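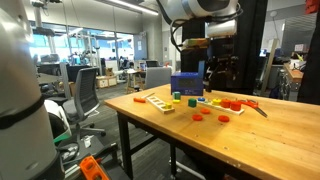
**Souad Ragab** · Member, toy library organizer · 203 posts
*May 18, 2026*

**Loose pieces: sort by set or by color?**

I look after the toy shelf at the Filali Street community room. The blocks and pegs keep ending up in one heap on the bench. I have 13 tubs to work with. The long white peg board with the discs is easy enough, but I never know what to do with single blocks like the two green ones, or the orange peg. Do you sort by set or by color?

---

**kandport_mom**

By set, always. A peg without its board is no use to a kid. Put the discs in a zip bag and tie the bag to the peg board.

---

**bornero77**

I went the other way. We sort by color and the kids put everything away themselves, even the three-year-olds. With sets I was doing it all.

---

**kandport_mom**

And how do you lend out a full set after that?

---

**bornero77**

We don't lend. It all stays in the room.

---

**Ingvild Hellström** · Moderator

Those are two different jobs then. Souad, do yours go home with families?

---

**Souad Ragab**

Some do. The boards go home, the plain blocks stay.

---

**Ingvild Hellström** · Moderator

Then I'd do boards by set and blocks by color. Mark the bottom of every disc with the same number as its board. I used a paint pen and it has held up since November. Tape did not last.

---

**old_shelf**

Don't keep scissors with the toys. I see a pair with red-orange handles right by the peg board. Ours live in a drawer.

---

**Souad Ragab**

Fair point. They'll go in the drawer with the tape.

---

**zosuvel_fan**

I disagree with numbering. Paint pen looks messy on a nice board, and discs from two boards often fit either one anyway. I keep one bag of spares and fill in from that.

---

**kandport_mom**

Until you have four blues and no yellow. Number them.

---

**zosuvel_fan**

It has worked for us with 30 families. A missing yellow is not the end of the world.

---

**old_shelf**

What about the wooden one with the rungs, like a ladder? Those don't fit in any tub I own.

---

**Souad Ragab**

I was going to stand it at the end of the shelf with the boards. The small yellow block can go in with the other blocks.

---

**bornero77**

Stand it against the wall side or it will get knocked over. And put a picture on the front of each tub. Words don't help if they can't read yet.

---

**Souad Ragab**

OK. Boards by set with numbers, blocks by color, pictures on the tubs. I'll start with the peg boards and post again when the first few tubs are done.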